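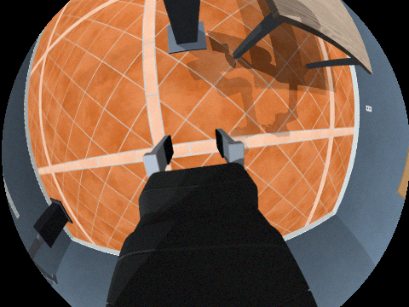

Wrist Camera Policies: What We Learned From the Simulation Runs

1/29/21

The manipulation group at Drallura has finished its first full round of tests on policies trained only in simulation with a single fisheye camera at the wrist. The question was a simple one. If the arm sees the world through one wide, curved view and nothing else, how much of the training has to look like the real workcell before the policy carries over to it?

Most earlier work in the group used two fixed cameras, one over the table and one to the side. Those setups work well until somebody bumps a tripod. A wrist camera moves with the arm, so there is no separate stand to keep in place, and the fingers are always in view. The cost is that straight lines bend near the edge of the lens, and a small turn of the wrist changes nearly everything the policy sees.

We compared three ways of making the training images. In the first, the simulated cell was rendered with a plain pinhole camera and the fisheye bend was added afterward as an image warp. In the second, the lens was modeled inside the renderer, Latum, using the calibration from our own camera. The third was the same as the second, but with the floor color, floor texture, shadow direction and table finish changed at random for every episode. All three used the same reach-and-grasp task, the same network and the same 2912 training episodes.

Each policy was then run on the real arm for 40 trials. A trial counted as a success if the gripper closed on the part and lifted it clear of the surface within 20 seconds. We did not allow retries, and a part that was lifted and then dropped was scored as a failure.

The warped pinhole version succeeded in 17 of its trials. It did fairly well when the part was close to the middle of the view and badly when it was near the rim. The warp stretches pixels that the pinhole camera never had much detail in to begin with, and the policy seems to have learned to ignore that region. When a part started out there, the arm often drifted toward the center of the table and stopped.

The version with the lens modeled in the renderer was better at the rim, but it had a problem we did not expect. It was thrown off by shadows. In training, the shadow of the table frame always fell the same way across the floor, and the policy had come to use its outline as a landmark for where the arm was. With the overhead lights on in the real cell, the outline changed and the approach came in at the wrong angle. Turning off one bank of lights fixed several of these cases, which is how we found the cause.

The randomized version was the best of the three, and it held up under both lighting settings. It was also the slowest to train. Most of its failures came in the last part of the approach, when the fingers hid the part from the camera. We think this is a limit of the single view and would not expect more randomization to help with it.

One detail may be useful to other groups. We kept the grid lines on the simulated floor in all three versions, partly out of habit, as they make it easy to check the lens model by eye. We were worried that the policies would depend on them. In a short follow-up we removed the grid from the randomized version and trained it again, and the success rate on the real arm did not change in a way we could separate from noise. We have left the grid in for now.

There are two limits to keep in mind. The tests used one arm and one camera, and the parts were all rigid. We also recalibrated the real camera before each block of trials, and we have not measured how fast the results fall off if that step is skipped. A loose lens mount would probably matter more here than it does with a fixed camera - the bend near the rim is sensitive to even a small shift.

The next round starts in February. It will add a force reading at the fingers to cover the moments when the part is hidden, and it will repeat the lighting test with the blinds open. Our partner lab in Cáceres will run the same policies on its own arm, using the same scoring rules, so that we can see how much of the result belongs to our hardware.

The scene files, lens calibration and trial logs are in the Gradia project folder. Groups that want to run the comparison on their own cell should start from the randomized configuration and replace the calibration file with their own.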